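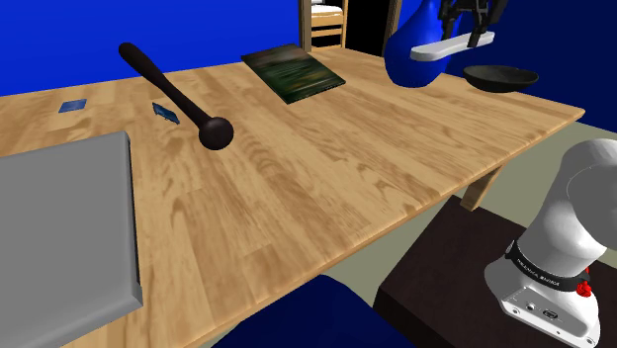

CLURNGATE, 7 May 2025 – Furniture maker Manole has changed the oil finish it uses on solid wood tabletops after customers reported edges going dull within a year of purchase. The new finish, supplied by Cendberg, went into use on the Skeron dining range in April.

Manole reviewed 1393 service requests and found that 508 concerned the finish. Most of those described wear along the front edge, where forearms and sleeves rub against the wood. Joints and legs accounted for few of the remaining requests.

The revised process applies 2 coats, with 12 hours of drying between them. The earlier process used a single, heavier coat that cured unevenly on end grain, said Shanti Rajput, who manages finishing at the Clurngate plant.

Tables already sold can be re-oiled at home after a light sanding along the grain. The company will send the oil free to registered owners – the offer does not cover lacquered tops. Prices for the range are unchanged.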